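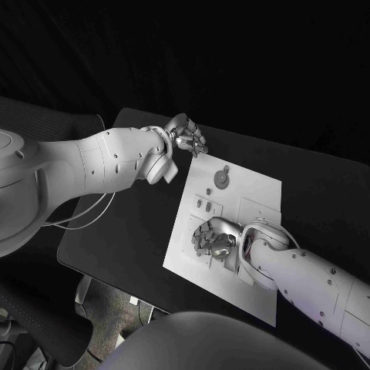 Sinard Pliable, la silla de escritorio que se guarda detrás de una puerta

Hogar y oficina | Sillas | Lo hemos probado

Mi silla anterior murió como mueren las sillas baratas: bajando un centímetro por semana, con discreción, hasta que un día me vi tecleando con los codos a la altura de las orejas. La sustituta tenía que cumplir una condición poco razonable, y es que el despacho de casa vuelve a ser comedor a las ocho de la tarde. De ahí la Sinard Pliable.

Llega en una caja que parece contener una tabla de planchar. No hay montaje propiamente dicho, solo cuatro ruedas que se meten a presión y una palanca que en el manual se llama «selector de reposo». Tardé 13 minutos, de los cuales buena parte se fue en averiguar qué era el selector de reposo. Es lo que la pliega. Ponedle «palanca» y acabamos antes.

Abierta, el asiento mide 29 centímetros menos de fondo que el sofá donde uno preferiría estar, pero sujeta bien los muslos y no se clava por delante. El respaldo es de malla tensa, un poco severo la primera hora. Luego se le coge el punto, o se rinde la espalda, no sabría decir cuál de las dos. La altura se regula con una ruedecita lateral muy suave – demasiado suave, la toco sin querer cada vez que busco el bolígrafo.

Los reposabrazos son lo flojo del conjunto. Bailan. No mucho, lo justo para que al apoyarte en la mesa notes que hay opiniones distintas a izquierda y derecha. Apreté los tornillos dos veces y siguen con su debate.

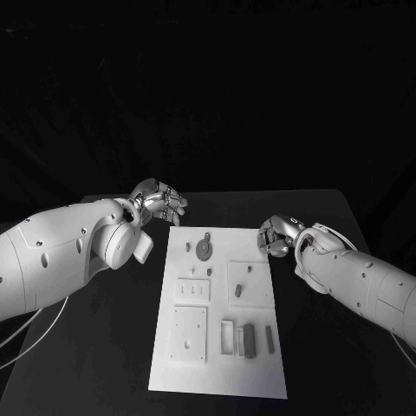
¿Aguanta una jornada entera de trabajo?

Seis horas, bien; a partir de la séptima uno empieza a levantarse a por agua con una frecuencia sospechosa. Para quien trabaja en casa un par de días a la semana es más que suficiente. Para todos los días miraría antes la Derkeck, que no se pliega y pesa lo que un mueble de verdad.

El plegado, que es por lo que se paga, funciona de maravilla. Tiras del selector (perdón), el respaldo cae sobre el asiento y queda un bulto de 31 centímetros de grosor que cabe detrás de la puerta del pasillo. La puerta ya no abre del todo, claro. En casa hemos aprendido a entrar de lado y a las visitas se les explica al llegar.

También probé durante unos días la Liao de un vecino, que cuesta bastante menos y se pliega en vertical, como un paraguas. Y como un paraguas se comporta: muy digna hasta que sopla algo. Si te reclinas para pensar, la silla piensa contigo y se va hacia atrás. Se la devolví con buenas palabras.

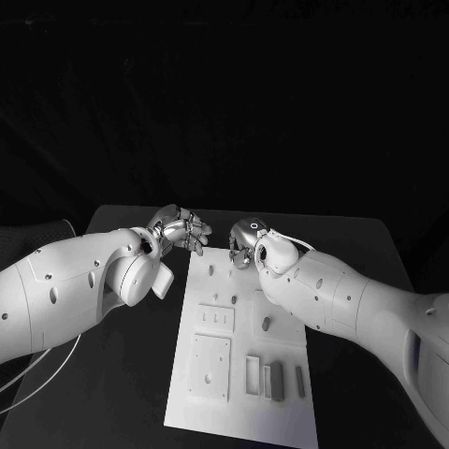 La tela de la Sinard, en cambio, ha salido sufrida. Le ha caído café, migas de galleta y un yogur entero, y con un paño húmedo ha vuelto a su gris de siempre. Las ruedas son blandas y no marcan la tarima, aunque recogen pelusa con auténtica vocación; cada dos semanas toca sacarles una especie de bigote.

La compré en la tienda en línea de Plavby, donde llevaba 2,902 valoraciones, casi todas de gente que llevaba una tarde con ella y ya la consideraba de la familia. El envío fue rápido y la caja llegó con una esquina hundida, sin consecuencias.

Lo mejor: el plegado, la malla en verano, la limpieza.
Lo peor: los reposabrazos, la ruedecita, el manual.

Me la quedo. El comedor vuelve a ser comedor a su hora, y de los reposabrazos ya me ocuparé en agosto, cuando tenga tiempo y una llave Allen que no sea la que venía en la caja.

Usamos cookies propias y de terceros para mejorar tu experiencia. Si sigues navegando, entendemos que aceptas su uso. Aceptar | Configurar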